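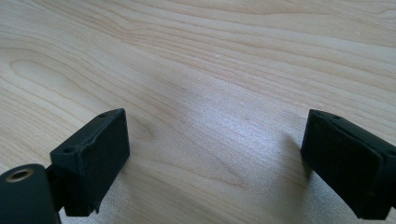 Comprei a mesa Skemholm em dezembro, depois de meses a namorá-la na página da Darside, e só agora me sinto à vontade para escrever sobre ela (uma mesa precisa de tempo, de jantares, de café entornado!). Escolhi o acabamento claro, que deixa ver os veios da madeira, e continuo a gostar tanto dele como no primeiro dia.

A entrega veio em 2 caixas, a do tampo tão pesada que tivemos de pedir ajuda na escada. A montagem levou uma tarde inteira, com pausa para lanche, porque as instruções trazem desenhos minúsculos e os parafusos das pernas são quase iguais aos das travessas. Quem montar, separe tudo primeiro em tacinhas. Os furos estavam certos e nada ficou a abanar.

Paguei uns 700 euros, já com o transporte, e confesso que hesitei bastante, até porque a Ostard era mais barata e também tinha o seu encanto. O que me convenceu foram os 202 cm de comprimento, que dão para a família toda e ainda para a travessa do arroz ao meio.

Na manutenção, passo um pano húmido e logo a seguir um seco. De vez em quando uso a cera da Yeom, que cheira lindamente a laranja, mas ponham pouquinha: da primeira vez exagerei e andei dias a puxar o lustro. Uso sempre bases para os tachos e, até ver, não tenho manchas a lamentar.

Ponto fraco: as travessas são baixas e quem tem pernas compridas bate com os joelhos. O meu filho queixa-se em todos os almoços. Também gostava que vendessem um banco a condizer, que já pedi duas vezes à loja e continuo à espera de resposta.

Publicado em 2020-06-28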